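Guest House Host, Braltton Road Station
Trundetti Journeys — seasonal position, May through October

Trundetti Journeys operates small-group overland trips through the Saha valley and the high desert beyond it. The company seeks a resident host for its guest house at Braltton, the last overnight stop before the Bernari crossing.

The host receives arriving groups, assigns rooms, keeps the guest register, and confirms onward transport with the drivers. Groups are limited to 10 travelers. Arrivals are often late in the evening, and departures for the crossing begin at 5 a.m.

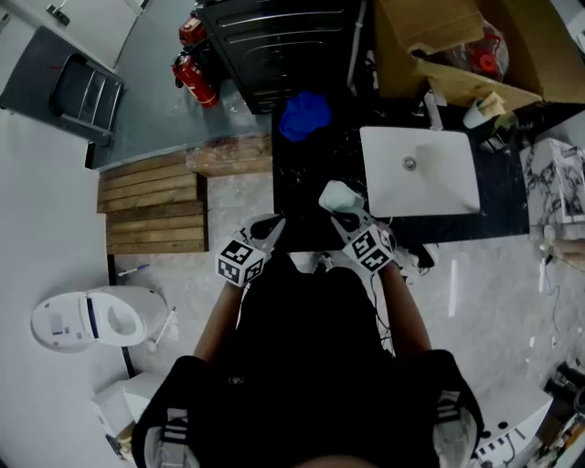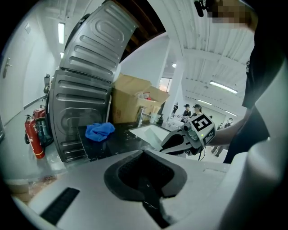

Applicants must have at least two seasons of experience in lodging, guiding, or tour operations, and must hold a passport valid for the full length of the contract. Spoken French or Arabic is desirable. A current first aid certificate is required before travel — the nearest clinic is 92 miles from the station.

The position pays 633 dollars per week, with a private room and meals included. A travel allowance of up to 1000 dollars is paid on arrival. Visa fees are covered by the company. Family members cannot be housed at the station.

To apply, submit a résumé, a one-page letter, and the names of two references through the Trundetti careers page. Applications close at the end of February. Interviews will be held by telephone in March.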